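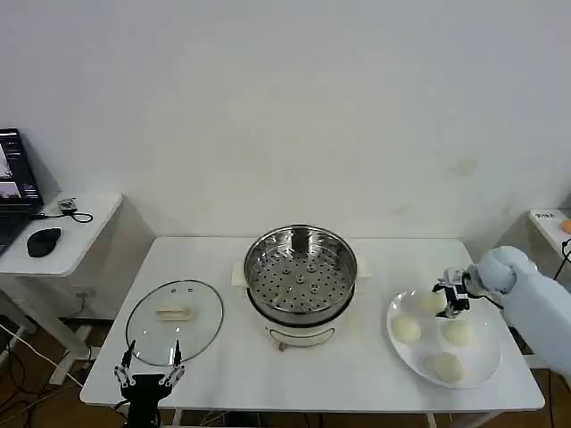
About Jotatik

Jotatik writes software for robot arms. We do not build the arms, and we try not to promise things on behalf of the people who do. Our work sits between the camera and the motors: working out what is on the table, deciding what to do about it, and getting two arms to do it without hitting each other.

We started in June, in one room in Windale, after several years of writing this kind of code for other companies. In those years we saw a great many demonstrations. Most of them worked, in the sense that they worked while we were watching. We came away doubtful about nearly all of it, our own share included, and the company grew out of that doubt.

What we make

Our main product is Skernus, a planning and control package for arms with simple two-fingered grippers. It takes in camera pictures and joint readings and puts out arm movements. Customers can run the whole thing or take the planner alone, and quite a few of them take the planner alone.

The second product is Baird, and it came about because we were fed up. Baird records a run, lines up what the camera saw with what the software believed, and lets you step through the two together. It is a plain tool with a plain screen. We sell fewer copies of it than we would like, and we use it more than anything else we have written.

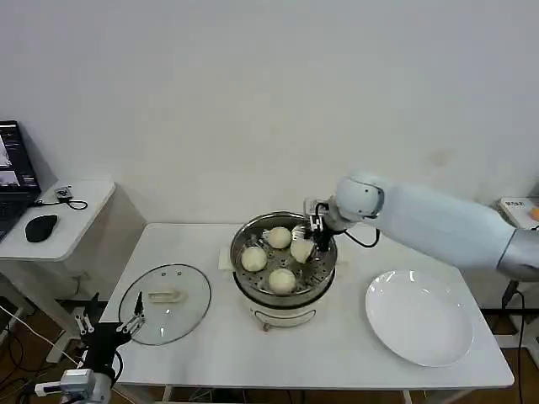 A steamed bun is a harder object than it sounds. It is pale and smooth, it has no corners, and four of them side by side look much the same to a camera. Squeeze too hard and you leave a dent; squeeze too little and you leave the bun where it was. We picked food moving as our standing test for Skernus for those reasons, and also because anyone who visits can judge the result for themselves. You do not need a degree to look at a bun and say whether it has been squashed.

The perforated steel tray causes its own trouble. Shiny metal upsets depth readings, and rows of small holes give a vision system plenty of chances to see things that are not there. The clear glass lid is worse. We have read papers that treat clear objects as a solved problem, and we would be glad to meet the lid they used.

How we test

The test list for Skernus has 601 cases on it. Some are trivial and a few are there out of spite. A release goes out when the list has been run on real arms, with the failures written down and sent to customers along with the release. Simulation comes first, and we run 1,000 simulated attempts before any change goes near a motor, but we have stopped quoting simulated success rates to anybody. They are pleasant numbers. They have very little to do with a Monday-morning gripper whose fingers have been knocked slightly out of line.
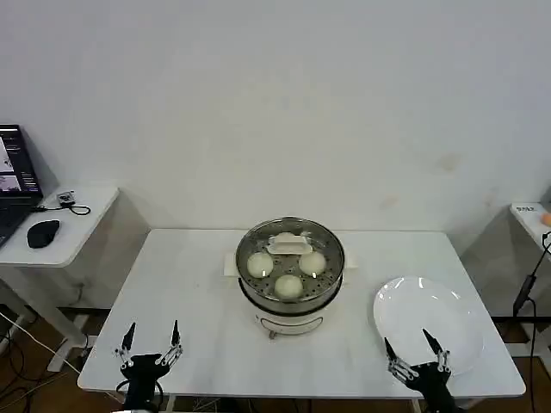
Three buns in the steamer tray, with the plate to the right.

We are often asked whether we use learned models. We do, for finding objects and for choosing where to grip. We do not use them for the limits on speed and force, which are ordinary code that a person can read in an afternoon. When a learned part and a written rule disagree, the rule wins and Baird keeps a record. Some people in our field think this is old-fashioned, and they may be right. So far the records have given us no cause to change it.

What we will not tell you

We will not tell you that Skernus can handle any object. It handles the objects we have tried, and some others like them. We will not tell you that it will pay for itself in a year, as we have no idea what you pay for anything. If your job is the same movement all day long with parts held in a fixture, you probably need a fixed program and a decent fitter, and our software would be an expensive way of getting there. We have said so to people who had come to us ready to buy.

We are also wary of the word "autonomous". A laptop sits beside the table in our test room and there is usually somebody paying attention to it. Ask any supplier, us included, how often a person steps in, and ask to see the log.

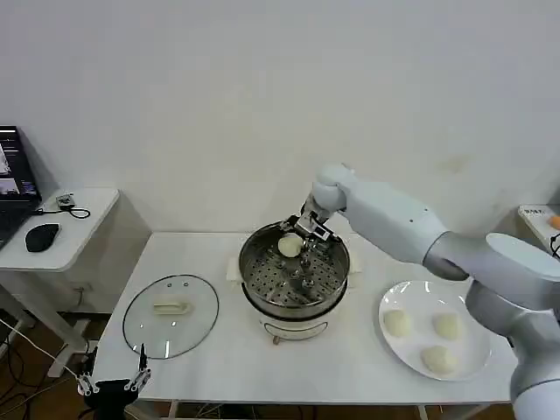

Working with us

New customers begin with a paid trial on their own objects. Send us 2 sets of whatever you want moved, one to work with and one that stays in its box until the final test. We agree in writing beforehand what counts as a failure. A trial covers 400 attempts on real arms, and you get the full Baird recording of each one, good or bad, to keep whether or not you buy anything.

Visits to the Windale room are by arrangement. Bring an awkward object if you have one.

Page last checked 19 Jan 2018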